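Quick one on doing up a fruit basket with fake pears. Updated 13 Apr 2025, because the old version had the steps in the wrong order (sorry).

This is for a small woven basket, the low kind with sloped sides. If yours is deep like a laundry hamper the padding step won't work the same.

## What you need

- woven basket, dark if you can get it
- artificial pears, mixed sizes
- plain tissue paper or a scrap of linen
- old soft paintbrush, dry
- white sheet or a clear white tabletop to work on

I buy the pears from Plattner and the basket came out of a Hovlow set of 3. Any will do. The Jaro pears are nice too but the paint chips at the neck if you pack them tight.

## 1. Clear a spot

Everything off. White surface is best – you see dust and bits of broken strand right away, and you can judge the colors without a patterned cloth messing with them.

Basket in the middle, fruit off to one side. Don't fill it yet. Have a look at the shape empty first and decide wich long side is the front. 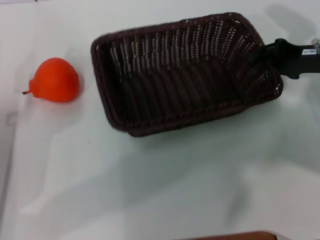
## 2. Clean the basket

Dry brush. Go along the rim first, following the twist, then down the ribs inside. Turn it over and tap the bottom. Dust sits in the gaps and you won't get it with a cloth, you'll just push it through to the other side.

Really grimy? Barely damp cloth, then leave it 30 minutes upside down. Don't soak it. Mine is dark enough that I skipped cleaning for a whole August once and it showed up gray the second it went near a window.

Check for loose ends while you're there. Snip, don't pull. Pulling one strand on a braided rim can loosen the next few.

## 3. Pick your lead pear

One pear does most of the work. Go for the brightest. Orange-red against dark brown is about as easy as it gets, yellow is fine, green goes a bit dull unless the room is sunny.

Try it on its side before you decide. Standing up they look like a shop display and they fall over anyway. On its side, stem pointing out, is better. Put it down next to the basket and step back to the doorway. If you can still pick it out from there, good, that's your lead. 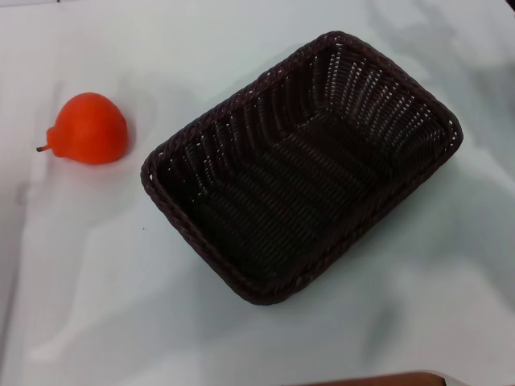
**Do I need to line the basket if the weave is tight?**

Line it if the fruit is light. Artificial pears slide on a bare woven floor whenever the table gets bumped, and a folded bit of tissue stops that. For heavy ceramic fruit leave it bare, the weight holds it.

## 4. Pad the bottom

Crumple the tissue loosely, then flatten it with your palm. Keep it well below the rim. Brown or cream paper, not white – white shows through the little gaps in the sides and looks like you forgot to unpack it.

Linen scrap: fold the raw edges under. Done.

## 5. Fill

Order that works for me:

1. Two dull ones first, low, against the far side.
2. Lead pear in front, on its side, neck toward a corner.
3. Small ones in whatever holes are left.
4. Stop before it looks full.

Necks all pointing the same way looks stiff. Turn a couple. Stems are thin and do snap, so lift by the fat end.

If you've got leaves, two is plenty. Tuck the wire under the padding so it doesnt poke out through the weave.

## 6. Place it

Angle the basket a bit on the table. Dead straight makes a small basket look smaller. Keep it out of strong sun, cheap pears fade on one side and then you're stuck always showing the other.

## Storing it

Pears out, wrapped one by one. Basket goes in the box empty with nothing on top, or the rim goes flat on one side. I use a Gako box, the shallow one, item 2203 on my own shelf list. Paper between the fruit and the lid.

Same steps work with apples, just skip the neck stuff.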